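시설이용 게시판 > 복층 홀 조명 및 냉방 운영에 관한 건

시설운영팀
2022년 1월 25일
클래너사이드(Clanalside) 입주사 여러분께 안내드립니다. 1층 홀의 형광등 점등 시간을 2시간 단축하는 방안을 검토 중이오니, 의견을 본 게시글에 회신하여 주시기 바랍니다.

sial_office
당사는 찬성합니다. 출입문 쪽은 유리벽으로 채광이 충분하여 주간 점등의 필요성이 낮다고 판단됩니다.

Shoaib Zaidi
이견이 있습니다. 복층 하부는 천장이 낮고 창에서 멀어 오후부터 어둡습니다. 일괄 소등에는 동의하기 어려우며, 구역별 회로 분리를 먼저 검토하여 주시기 바랍니다.

starker29
회로 분리 공사는 입주사 분담금 인상으로 이어질 수 있습니다. 플라스타(Plastar)의 견적부터 공개하여 주십시오.

시설운영팀
견적서는 접수 즉시 게시하겠습니다. 아울러 냉방 설정온도는 하절기 24도로 유지할 예정입니다.

Shoaib Zaidi
냉방기가 천장 가까이 높게 설치되어 있어 난간 위쪽과 1층의 체감온도가 다릅니다. 온도 측정 위치도 함께 명시하여 주시기 바랍니다. 조명의 경우 유리문 쪽 구역은 소등하더라도 지장이 없다고 봅니다. 홀 사진을 첨부합니다.

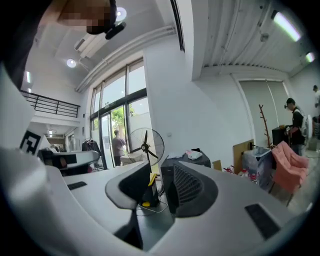

다만 복층 하부의 조명은 현행 시간을 유지하여 주실 것을 재차 요청드립니다.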